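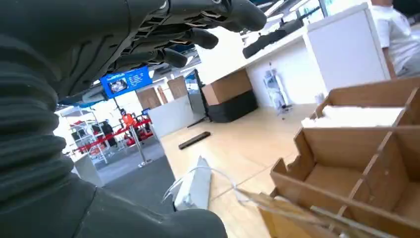 A robot hand held out over a cardboard organizer, seen from the wrist.

Most of the talk about teaching robots to use their hands is about the model. I want to talk about the examples, which get less attention and take up most of the week.

I spent part of July reading through the logs of a collection run at Endley. They had 2307 recordings of a hand picking things up and putting them down. Of those, 113 had a note from the operator attached. The rest had a task name and a pass mark. I learned more from the 113 than from all the others, and the notes were short. "Regrasped, card slid." "Went in from the wrong side, backed out." Marleny Londoño wrote most of them, usually at the end of a shift, and she told me she was never asked to.

My view is that the note should be part of the job and should be paid for as part of the job. A team that counts only finished recordings will get finished recordings. The operators learn which objects are easy and which angle always works, and they stay there. I don't blame them. Yeison Bermúdez, who ran the schedule at Sendeck for two years, had a target on the wall and a line under it for failures, and the failures got deleted before lunch every day. The model trained on that set was fine until something slipped. It had hardly ever seen a slip.

Flat things are a good test of whether a team is serious. A block or a cup will forgive a lot. A card has to be pinched by an edge or pressed between thumb and fingers, and it turns as you lift it. There are several decent ways to do it and a person will switch between them without thinking. If the recordings keep only the cleanest way, the switching is lost.

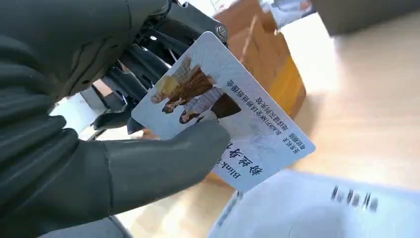

Should failed attempts be kept in the training set?
Keep them, but label them. An attempt that fails and is then corrected is worth having whole, from the first contact to the end. An attempt that fails and stops should be stored separately so the system doesn't copy it.

Femke Visser disagrees with me on this. She thinks labels written by tired people are worse than no labels, and that a large enough set sorts itself out. She may be right for very large sets. Most groups will never have one. They have two arms, a few operators and a room they can use until Thursday, and for them a careful small set is the only kind on offer.

There is also the question of the room. I would leave it alone. Tidying up between takes makes the recordings look better and makes them less like the places where the robot is supposed to work. Move the boxes now and then, let the sun come across the table, and write down that you did.

The cost of all this is slower days. Anneli Hirvonen tried it at Korkitness and her daily total dropped in the first week. She kept going anyway, and I think other managers should be given room to do the same.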